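3 Guest laundry in small heritage guesthouses

3.1 Setting

Laundry is a small part of a heritage stay, but it came up often in our interviews with guesthouse keepers. Figure 1 shows a garment held up by two robot arms.
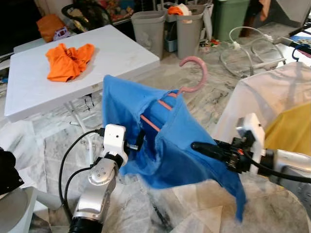 3.2 Study sites and data

The study covered 14 guesthouses in the old quarter of Arruda. All of them are in listed buildings and none has more than nine rooms. Most are run by the family that owns the building. We chose the quarter because its visitor numbers are high for its size and because the listing rules limit what owners can change, including plumbing and outside drying lines.

Data were gathered in two ways. Keepers filled in a short weekly sheet on rooms let, length of stay, linen changed and guest washing taken in. Guests were given a one-page questionnaire at check-out, in English or in the local language. We handed out 600 questionnaires between May and September. Bookings and stay lengths were taken from the Pludby reservation system, which all the houses in the sample use, and matched to the weekly sheets by room number.

Two houses stopped sending sheets in July, when their own staff were on leave. Their questionnaires have been kept in the sample but they are left out of the comparison of stay lengths.

3.3 Length of stay

Guests who stayed for one or two nights rarely asked for washing to be done. Requests began at the third night and were most common among walkers coming off the Endodine trail, who tend to carry few clothes and arrive with most of them worn. Several walkers wrote on the questionnaire that they had picked their guesthouse by whether it would take in washing, and that they would have stayed another night if a same-day return had been offered.

Families with young children made up the second group of regular users. They asked for smaller loads but more often. Business visitors hardly appear in the data, as they mostly use the newer hotels near the station.

3.4 Cost and pricing

Prices differed widely, and in some houses the price was not written down anywhere. Keepers who sent washing out to the Kido laundry passed on the bill with a small charge added. Those who washed on site usually asked for a flat sum per bag. In the questionnaire, guests complained more about not knowing the price in advance than about the price itself.

Water pressure was the main limit on washing in-house. In the upper streets it falls in the early evening, when guests return and shower, so keepers there run their machines before 7 a.m. or late at night. Noise then becomes a problem in buildings with timber floors. One keeper had moved the machine to a former stable across the yard, which needed consent under the listing rules and took 40 weeks to approve.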